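Home | Kitchen | Small Rooms | Workshop | Ask Us

Last updated April 18, 2018

Little tables, big help

I love a small side table! Give me one in any room and I'll find it a job before supper. These are the habits that keep mine pleasant to use, and they cost next to nothing.

Check the light first

Switch on the ceiling lights and walk the whole length of the room before you decide where the table goes. A row of lights down a white ceiling brightens a long room beautifully, but you may still want a lamp for close work.
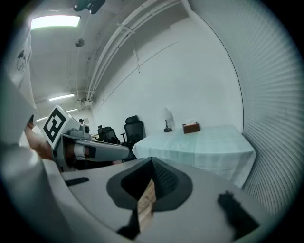 Give the tissues a proper home

A soft packet slides all over the place and always ends up on the floor. Drop it into an open-top box and it stays put, and you can pull a tissue with one hand (so handy when the other is full of crumbs). I keep mine near the back with a small lamp in the corner, and the whole front is free. A checked cloth over the top makes even a plain table look cheerful, and pale blue with a white lampshade is my favorite pairing right now. Crumpled tissues get picked up as I go.

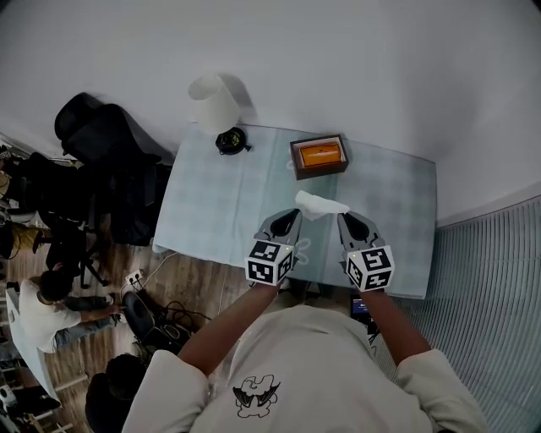
How much should a tablecloth hang over the edge?

About 8 inches is plenty for a small table. If people sit close to it, go down to 5 so the cloth doesn't bunch in their laps.

Wash the cloth before you trim it, too! Cotton can shrink, and I've hemmed one twice to learn that. Iron it while it's still a bit damp and the checks come out lovely and straight.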